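Results and What We Changed

So after the survey we had 142 responses and a pretty clear problem: people buying from the snack counter in the Dunleavy building couldn't see what was behind the front row. Halyna had guessed this on day one (I owe her a coffee). Almost everyone picked whatever was closest to them, and the stuff at the back just sat there until it went out of date!

Our first idea was to sort everything by price. We tried it for one Thursday and it was a mess, with small packets hiding behind big ones and me answering "do you have any chocolate?" over and over. Our second idea was to go by height and use stepped stands, and that's the one we stuck with.

Rules we ended up using:

Long, low boxes go across the front stand, on their side, with the name facing the customer.
Bottles and upright boxes go on the top step at the back.
Small flat packages go on the lower step, with a gap between them so you can grab one without knocking the other.
Restocks wait in a basket on the table and never on the stands.

We also argued a lot about whether the stands should be clear or painted. Amirul wanted to paint them because the counter at Vistthorpe has dark ones and he thinks they look fancier, but I liked clear, because the packaging is already loud enough. We made a rough painted one out of cardboard and asked 30 people, and most of them went for clear. Sorry, Amirul.

The practice layout took us around 5 tries before we liked it. The shortbread was the hardest thing to place, as it's so long that it takes over any shelf you give it. Giving it the front stand fixed that.

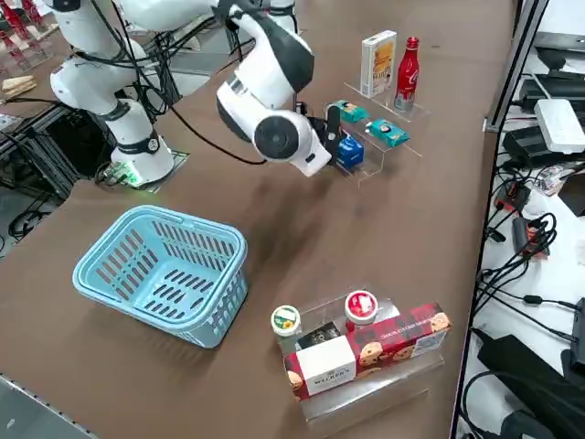
Fig. 5. Practice layout on the brown table, shortbread box across the front stand and the Coca-Cola bottle up on the back one.

What I'd do differently: measure the boxes before getting the stands (we did it the other way round, oops), and test the layout with somebody shorter than me. Halyna wants to try a three-step stand next, and Amirul is still working on the price labels, which keep sliding off the plastic. We have tape. We need better tape.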